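The small birthday cake deserves a better reputation

I grew up with big birthday cakes. Tray bakes, mostly, cut into squares with a bread knife and handed round on kitchen roll, and there was always a corner left on the Wednesday that had gone hard enough to knock on. So when my sister asked me to sort the cake for her fortieth and then added "but only a little one, there's hardly anyone coming", I felt a bit cheated. What's the fun in that?

Well. I've now spent most of April making little cakes, and eating little cakes, and hanging about in a bakery in Kokville asking nosy questions, and I'm completely converted.

The bakery is Kaimal, halfway up the hill past the bus station, and you'll know it by the queue. It's run by Unai Requena, who started out doing wedding tiers and got fed up of driving them about. "I used to take the roundabouts in first gear," he told me, piping something green on to something else without looking at it. Now he'll only make cakes that fit in one hand. He lets people come in after closing and have a go themselves, provided they wash up.

His sponge is very plain. Eggs, sugar, butter, flour, a spoon of yoghurt, and into 2 shallow tins. He bakes it the evening before and wraps it while it's still a touch warm, and I'd been doing that wrong for years (I leave mine on the rack until I remember it, usually at bedtime). A small cake dries out faster than a large one, so the wrapping matters more than you'd think.

Then the icing! A 454g block of butter does a batch of buttercream at Kaimal, enough for several little cakes with some left in the bowl for whoever is standing nearest. He leaves most of it white and colours a few spoonfuls pink, then dabs the pink on in blobs, all up the sides, and pulls the scraper round. That's the whole trick. The colours drag into each other and you get streaks, different on every cake, and any wobble in your hand looks deliberate. My first one had a bald patch. I put it to the wall.

Fruit goes on last, and he's quite strict about it. Reds and greens first, something sharp if there is any, then a few dark berries for the shadows. He piles it up, and if a berry rolls off on to the plate he leaves it there. I asked whether he ever puts them there on purpose and he changed the subject.

I did ask about chocolate. "In winter," he said.

Candles are where I've become a bore. My sister won't have the full forty on anything (she's seen the smoke alarm go off at our dad's) and on a cake this size you couldn't fit them anyway. Flisik, the hardware shop opposite, keeps long thin ones in a jar by the till and sells them singly, so you can stand there for ages picking a pair that don't match. Spirals are my favourite. Push them in further than feels polite, because a tall candle in soft icing will lean, and once it leans you're fiddling with it all the way through the song.

And you need a card. I'd have bought one at the station, but Unai sent me up the stairs above Flisik to meet Ákos Barta, who prints cards under the name Flukurard and has done for 11 years. His are stubbornly simple, white stock and black ink, and he thinks glitter should be licensed. I came away with more than I'd gone in for. A card that stands up by itself is worth having on a birthday table, he says, as people read it while they wait for cake, and I've watched them do it since.

The other thing I'd pass on is to give the cake some room. I used to put mine down in among the crisps and the napkins and somebody's car keys. A little cake gets lost that way. Find a plain plate, put something bright and flat under it, and move everything else to the back. The bright thing can be a cloth, a placemat or a cutting mat from the craft drawer, whatever's clean.

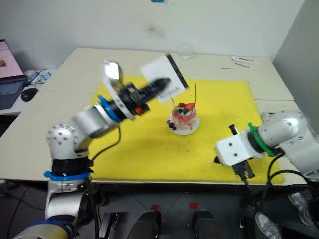
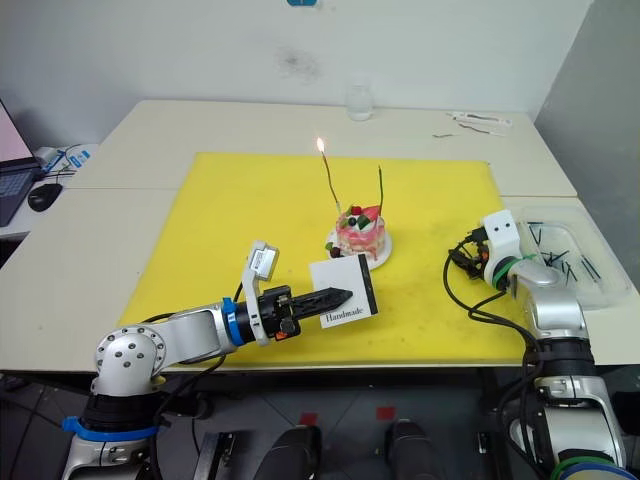 FOOD & HOME / Celebrations

Yellow was the right choice for the mat, I think. It makes the pink streaks look pinker, and the white plate sits on it very nicely, dark berries and all. The card has a black stripe down its right-hand side, and in the second picture you can read the word "Handmade" near the bottom. The little flame on the spiral candle is in the second one too, with the green candle still unlit beside it.

If you're making one at home, chill the iced cake before the fruit goes on and bring it out again an hour before anybody sings. Cut it with a long thin knife dipped in hot water. Wipe between slices if you care about that sort of thing — I don't, much, but my sister does.

Hers is in the fridge as I write, with a bowl over the top to keep it from tasting of last night's curry. I've done raspberries, green grapes and a few blackberries, and I've bought her a spiral candle and a spare.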